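Perception notes: seeing through the holes

The big change on the robot cell since the last newsletter is one you can't see from the outside. The arm is the same, the gripper is the same, the table is where it always was. What's new is that the software has stopped treating a laundry basket as a box with walls, and I've been wanting to write about it for weeks, so forgive the length of this one.

Some background for those who joined after April. The project we call Lernico is our planning stack for household pick-and-place: things you'd find in a utility room, nested and stacked and leaning on each other the way things do. Up to the spring it ran on a very ordinary pipeline. Depth comes in, gets cleaned up, gets turned into a voxel map, and the planner looks for a path through whatever the map says is free. For boxes, bottles and folded towels this is fine. We got a lot of mileage out of it, and the grasp scoring that Natalia Galindo wrote on top of it is still running almost untouched.

Then we started on slotted plastic, and it all went a bit sideways.

A slotted basket is a nasty thing to hand to a depth pipeline. Some of the rays hit the plastic in front, some go through a hole and land on whatever is behind, and a good share of them straddle an edge and come back with a depth somewhere in between, where there's nothing at all. (People call these flying pixels, and there's an entire literature on getting rid of them.) Our cleanup filter did what it was told. It saw a noisy patch, decided the noise was bad data, and smoothed it. Out came a solid wall, slightly thicker than the real one, with a soft little bulge wherever a hole had been.

So the planner was safe, in the sense that it never tried to put a finger through a slot. It was also blind to anything beyond that wall. If the target was behind the slots, the target was gone, and the arm would back off and ask for another viewpoint. And then another. One run logged 11 viewpoint requests before it gave up, all of them perfectly reasonable from the planner's side!

Baltazar Valdovinos had been saying for a while that the color image knew more than we were letting it say, and he was right. When you look at the raw view with your own eyes you have no trouble at all. You see a near layer and a far layer, and you fill in the far one without thinking about it. The close-up views are the best argument for this, because they're hopeless as depth and surprisingly rich as pictures.
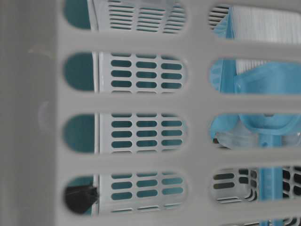

Mirjam Declercq wrote back on the draft of this item that she'd go further: "The single-depth-per-pixel assumption is the bug. Everything after it is you being polite to the bug." She also wanted it on record that a filter tuned on cardboard boxes should never have been the default, and that she had asked for it to be a per-class setting back when the config file was still short enough to read in one go. Noted, Mirjam, and it's a setting now.

The new approach keeps layers. For every patch of the image the network predicts a front surface, a rear surface if there is one, and a mask that says which pixels belong to which. That mask is the part I'm most excited about. It gives us the openings as real shapes, with boundaries, so a pill-shaped slot arrives in the planner as a pill-shaped slot and we can ask sensible questions about it. Would a fingertip fit? Would it fit at this angle, with the calibration error we've got? Is what shows in this slot the same object as what shows in the next one over?

That last question took the longest. When a long thin object sits behind a lattice you get it in pieces: a bit of handle in one opening, something curved in the one above, a strip at an odd angle higher up. The old segmenter called each piece its own object. You'd get a list of small mystery items, each with its own grasp candidates, and Natalia's scoring would dutifully rank them all. The stitching step we have now looks at color, at the direction of edges as they go under a bar, and at whether the rear depth is continuous, then proposes which pieces to join. It doesn't have to be sure. It passes the planner a weight along with each join, and the planner can choose to treat a doubtful one as two things until it gets a better look.

White on white was the other headache. Put one pale slotted basket behind another and the holes of the rear one show through the holes of the front one, at a smaller scale, and the two patterns fight. Our first layered model loved to flip them. It would decide halfway down a column that the small slots were in front, and the reconstructed surface would fold over itself like a bad paper airplane. Iraís Solís fixed it with a consistency term over the bars: if a bar is in front at one end, it had better be in front at the other. It's a few lines of loss code and it made a bigger difference than the entire backbone swap we spent the summer on. I have stopped bringing up the backbone swap at lunch.

For training we used a mix. The Brilell simulator gave us the bulk of it, with procedural slots of every size and spacing we could think of, and then we collected a real set of 700 views on the cell. Of those, 519 went into fine-tuning after we dropped the ones with a bad calibration stamp. That's small, and I was nervous about it, but the simulated data had already taught the model what a lattice is. The real views mostly taught it what our sensor does to one.

Labels were done in Bindley, our own annotation tool, which finally has a layer switch. You paint the front, press a key, paint the rear, and the tool keeps the bars locked so you can't spill over onto them. Noemí Salinas built it in an afternoon and then spent two weeks on undo. Anyone who has ever lost a careful mask to a stray keystroke will understand why, and I'd like to thank her on behalf of my wrists.

On the planning side there is less to show off, though I think it's the piece people in other groups may want to borrow. The collision checker now takes three kinds of space where it used to take two: occupied, free, and free but fenced. Fenced space is anything we can see through an opening but couldn't necessarily reach through it. The arm won't plan into it directly. What it can do is use it as a reason to come at the basket from somewhere else, normally over the rim, with a fair idea of what it'll find when it gets there. The viewpoint picker uses it too, and now prefers a view that would turn fenced space into plain free space over one that just gets closer. Getting closer was the old habit, and with slotted walls it's often the worst thing you can do, as you end up nose to the plastic with a few enormous holes and no idea which basket you're looking at.

There's a cost. Layered maps are bigger, and the checker is slower with them. On the Olszewski controller box we had to move the map update off the main loop so the arm wouldn't stutter, and the two now talk through a small queue with a timestamp on every message. If you're running an older branch and the motion looks hesitant near mesh or slots, pull the latest and check that the queue is turned on. The default is off on anything older than the current release.

Still on the list:

Clear and milky plastic. The model wants to call it a rear surface, or an opening, or both. We don't have a good answer and would be glad to hear from anyone who does.

Bristles. Brush heads come back as a kind of fog in depth and as texture in color, and the two disagree about where the surface is. At the moment we pad them generously and grasp somewhere else on the object.

Soft dark things at the edge of the view. They get dropped too easily by the rear-layer mask, most of all when only a corner shows.

Wire racks. In theory they're just slots with very thin bars. In practice the bars are thinner than our voxels, so that one needs a different map first.

The code is on the internal server under Lernico, in the layered-depth branch, with a config file that Iraís has commented line by line (do read it, it's a pleasure). The 494 recordings in the replay set have been reprocessed with the new model, so you can step through an old run and flip between the flat map and the layered one at any point. I lost most of an evening doing exactly that. Start with the runs tagged "lattice", turn on the mask overlay, and keep an eye on the bars.

If you have slotted, woven or otherwise holey objects that you'd like us to try, leave them on the shelf next to the cell with your name on a piece of tape. Please, no more colanders for now. We have plenty of colanders.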